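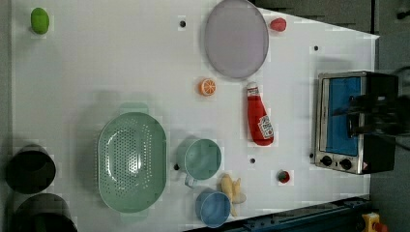 Sadance Flatwork — crew and office meeting, minutes

Mon 23 August, 6:45 am, shop break room

Present: both pour crews, office, estimating, yard. Finishing lead from the Morelli job came in at item 3.

Minutes of last meeting: accepted. One fix, the saw blades were ordered in April and not "on hold" as written.

1. Morelli driveway and apron

Tear-out done. Base is in and compacted except the strip by the garage, which is soft. Two loads of gravel going in there tomorrow first thing. Forms set on the street side. City wants to see forms before we pour the apron, inspection requested, no time given yet.

Owner asked again about moving the control joints so they line up with the front walk. Estimating says fine, no charge, but it has to be on the drawing before the saw goes out. Crew has been working off the old drawing. New one to be printed and put in the truck, old one thrown out.

Driveway is 700 square feet going by the contract. Crew measured and thinks it's bigger with the flare at the bottom. Office to check before concrete is ordered. Nobody wants to be short at the end of a pour like on the Akent job.

Action: yard, gravel. Office, square footage and inspection time. Estimating, drawing.

2. Akent warehouse, loading dock slab

Cold joint on the north bay where the second truck was late. Customer has seen it. They are not asking for a tear-out, they want it in writing that we'll come back if it opens up. Discussion on what "opens up" means. Agreed on wording with a width in it, office to draft and read it back to the crew lead before it's sent.

Supplier says the truck left the plant on time. Our ticket says otherwise. Keep the ticket. Copy in the job folder, original in the office.

Dock bumpers are not ours. Customer called twice about these. Refer them to the general contractor.

Curing compound — second coat was skipped on the ramp. Ramp looks OK so far. Will look at it again next week.

Action: office, letter. Crew 2, ramp.

3. Wedow patio and steps

Broom finish on the steps, exposed aggregate on the patio. Customer changed the border from 12 inch to 8 inch after the forms were up. Change order sent, not signed. No more work on the border untill it's signed.

Sample panel: customer picked the darker stone. Yard has 4 bags left and needs more than that. Supplier is out for now. Options were wait, or use the lighter stone in the border only. Customer to be asked today, by phone, then an email so we have it.

Steps: bottom riser came out taller than the rest by more than we can get away with. Grade can come up at the bottom to fix it. Landscaper has to agree as it changes his bed. If he won't, the bottom step comes out and we eat it.

Some back and forth about who checks risers before the pour. Finishing lead says it was checked at the top two only. From now on whoever sets the forms checks every riser and writes the numbers on the form board with a marker. Agreed.

Action: estimating, call Wedow. Finishing lead, landscaper.

4. Trucks and equipment

Flatbed needs brakes. Booked for Thursday, so the power trowel has to ride on the trailer that day. Trailer lights are out on the left side, fix before then.

Walk-behind saw pulling to the right. Blade or axle, not known. Yard to look.

Bull float handles — one bent, one missing. The missing one may be at the Akent site. Crew 2 to look when they do the ramp.

Wheelbarrow tires: get the solid ones this time.

Washout: somebody rinsed a chute into the gutter on the Morelli street. We got a call. Use the washout bin. If the bin is full call the yard and wait. This was said last meeting too.

5. Hot weather

Start time stays at 5:30 for pours over 2 trucks, 6:30 for everything else. Neighbors near Morelli have asked for no engines before 7. Office to find out what the city rule is. Until then set up by hand, no compressor.

Evaporation retarder is on both trucks now. Use it. Not water from the hose on the surface, we have had scaling from that and it comes back on us in the spring.

Shade and water: second cooler bought. Ice is on whoever drives the flatbed.

6. Bids

Church parking lot, not ours, we were high. Sidewalk panels for the school, 119 panels, bid due Friday. Estimating wants one more walk of the site before the number goes in as some panels are lifted by roots and need more than a straight swap. Discussed leaving root cutting out of the price and listing it seperately. Agreed.

Two calls about stamped work. We're booked, tell them October and see if they stay.

7. Other

Time sheets in by Monday noon or they go on the next check.

Safety glasses for sawing, everyone, also whoever is running the vac.

Key to the form shed is missing again. Spare is in the office, sign for it.

Question about Labor Day week. Closed Monday, regular hours after. Anyone wanting the Friday before should ask this week.

Bathroom door in the shop, hinge — carried over.

Meeting ended 7:25. Next one same time in two weeks, unless there's a pour.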